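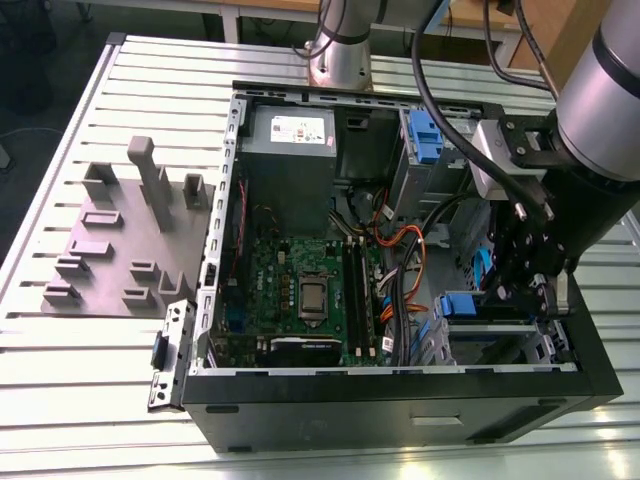

Adding an SSD to an old Dell tower: where does it go and which cables do I need?

Posted by Naledi Shabalala, 24th January

I picked up a used Dell desktop for my mother and want to put a solid state drive in it before I hand it over. It has a regular hard drive now and takes forever to start. I have the side panel off and the tower on its side so I can get at everything. There is a gray metal drive cage on the right with a blue plastic clip at the top, and a second blue latch lower down. I bought a Trillura SSD, the small flat kind, and it is a lot smaller than the hard drive that came out of my last computer. It came in a box with no screws, no bracket and no cable.

What I want to know:

Does the SSD need to go in the cage, or can it sit anywhere?
Do I have to take the graphics card out to reach the connectors on the board?
Can I reuse the cables that are in there? I don't want to buy a new power supply for this.

I paid $187 for the computer and I would like to keep the extra spending under $40 if I can. The drive is already paid for, so that is just for parts. I have changed memory before but never a drive.

Posted by Ostby

You can do this with one cable and a cheap bracket.

The blue pieces are latches, so you shouldn't need a screwdriver to get a drive in or out. How they work varies by model. On some you squeeze the sides and pull, on others you push a tab and the whole cage swings or slides. Look up the owner's manual using the service tag on the case. Dell manuals usually have a drawing of the drive removal, and it will save you from bending something.

The small drive is 2.5 inches wide and a desktop bay is normally made for 3.5 inches. Get a 2.5 to 3.5 adapter bracket. Any brand is fine. Check that it has screw holes along the sides as well as the bottom, because some Dell carriers grab the drive by pins on the side. Make sure the four small screws for the SSD are in the package too.

For cables, the drive needs two connections. The narrow one is SATA data and goes to the motherboard. The wide one is SATA power and comes from the power supply. Follow the black cables down next to the drive cage and see if there is a power plug with nothing on it. A lot of these machines have a spare. If yours doesn't, a SATA power splitter costs a few dollars. The data cable you will probably have to buy. Get one with a right angle plug on one end if the side panel sits close to the cage.

Leave the graphics card in unless it covers the SATA ports. If you do have to remove it, there is a small catch at the end of the slot that has to be released before you pull.

Turn the computer off, unplug it from the wall, hold the power button in for a few seconds, and touch bare metal on the case before you reach in. Don't tug on the orange and yellow wires to make room. Push them aside gently and check afterward that nothing came unseated.

Posted by Szulc

just use double sided tape. ssd has no moving parts so it doesnt care. mine has been stuck to the bottom of the case since May and its fine

Posted by Prukgate

Tape works, but if your mother is going to have somebody else service it some day, a bracket is nicer.

One thing that hasn't come up is how you plan to move Windows over. You have two choices. You can clone the old drive, which means both drives need to be connected at the same time, so you need two power plugs and two data cables for that part. Or you can do a clean install from a USB stick with only the SSD connected. For a used computer I would do the clean install. You don't know what the last owner left on there.

After it is in, press F2 when the Dell logo comes up and see if the drive is listed. If it isn't, the port may be switched off in the setup screens. Look under Drives and check the box for the port you used. Then make sure the SSD is first in the boot order.

I did one of these for my brother-in-law and it took 30 minutes, plus the Windows install. Keep the old hard drive for photos if it still tests OK.

Posted by Naledi Shabalala

Thank you. I ordered a bracket and a data cable and will do the clean install. I'll look for the spare power plug tonight, and if there isn't one I'll add the splitter to the order.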